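Dralitz opens its setup and care service for tabletop picking arms

Urkonholm, April 18, 2022 – for immediate release

We're a small firm and we don't put out many announcements, so please bear with me if this one rambles a bit. From today, anyone who owns one of our Dralitz tabletop arms can book a full setup and care visit from our workshop in Urkonholm, or bring the arm to our new bench in Drumumcombe and have it done while they wait. The job covers the mount, the cables, the gripper and a proper working trial on a table full of ordinary shopping.
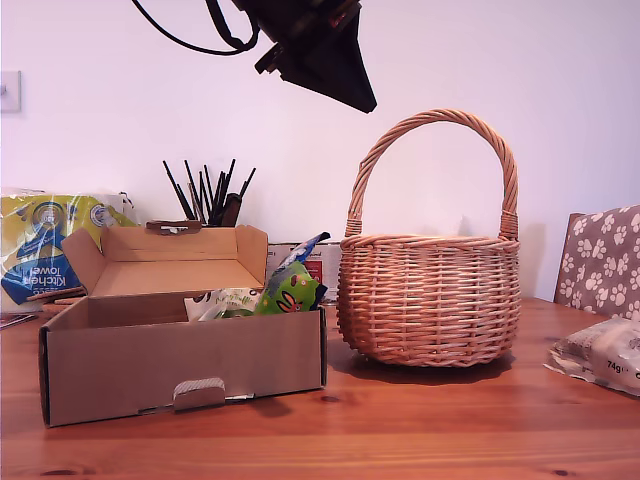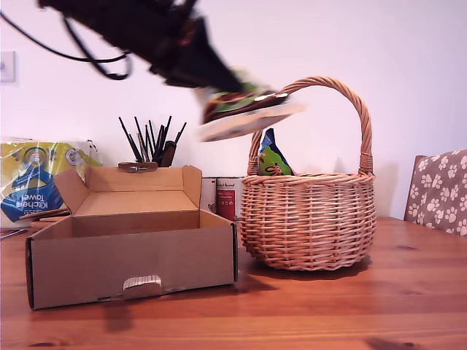

What happens on a visit

First we check that the arm is held down firmly, and then we go over every bolt on the mount. After that I look at the cables, which is the bit most owners skip. A cable loop needs enough slack for the arm to reach the far corner of the table and still hang clear of the gripper on the way back. Too tight and it tugs at the plug, too long and it catches on things – basket handles are the worst!

Then comes the gripper. We wipe the fingers, check that they close evenly and replace the pads if they've gone shiny. Crinkly snack packets are a good test, as they squash and slide in a way that a solid block never will. Baskets with a tall arched handle are useful too, because the arm has to come in beside the handle and let go without knocking it. We use a cardboard box and a wicker basket for the trial and we're happy to use yours instead if you'd like.

The full trial is 100 moves from one container to another. If the arm drops anything, I stop, make the adjustment and start the count again from zero. It can make for a long afternoon (bring a book), but I'd sooner find a worn pad with you there than have you ring me a week later.

The Chung log sheet

Every arm leaves with a Chung sheet, our own one-page record of the cable position, pad wear and gripper settings. We began keeping them in December and we now have 3,592 moves written up, which has already changed how we do things. Pads used to be swapped when they looked tired. Now we swap them at 275 hours, and I wish we'd done it sooner.

Between visits

Please wipe the gripper fingers with a dry cloth and have a quick look at the cable loop before you switch on. If the arm starts putting things down a little to one side, don't change the settings yourself – note down which side and give us a call.

Price and booking

A setup and care visit costs £100, pads included. Bookings for Urkonholm and Drumumcombe are open now through the Dralitz workshop desk, and press are welcome to come and watch a trial at either bench.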